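Caderno de oficina – rádios de patrulha, 7 de novembro

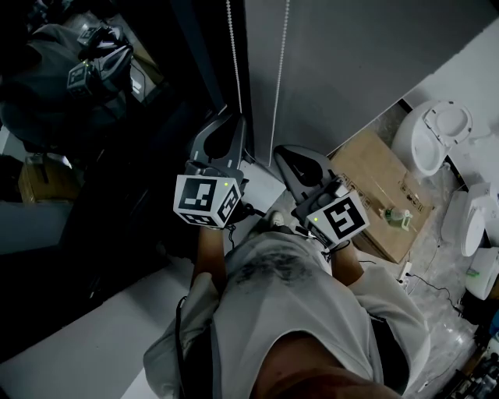 1. Autonomia das baterias

Retomado o ensaio dos rádios Vulari para a secção de infantaria. Ciclo de patrulha: emissão curta, recepção, espera. Lote antigo: 298 minutos até ao corte. Lote novo: 312 minutos, mesmo ciclo, mesma carga inicial. A diferença é pequena para justificar a troca antes de maio. O Normand quer repetir a frio – câmara pedida, sem resposta.

2. Alcance em terreno cortado

Percurso de Hasness, posto fixo na cota alta. Última mensagem legível a 1164 m, já dentro da linha de água. Depois disso só portadora. Com a antena comprida o operador não passa na vegetação sem a dobrar; a Canan sugere medir com ela dobrada, que é como vai ser usada no terreno.

3. Conectores

6 conectores do auricular com folga no pino central, todos do fornecimento Leclerc. Separados na caixa vermelha. Não voltar a montar. A Deisy escreve ao fornecedor.

4. Pendente

– Carregador de viatura: fusível abre no arranque do motor. Ver transitório com osciloscópio.
– Actualizar a ficha de carga individual com o peso da bateria de reserva.
– Confirmar com a Shirley se o manual Vustis em uso é a revisão corrente.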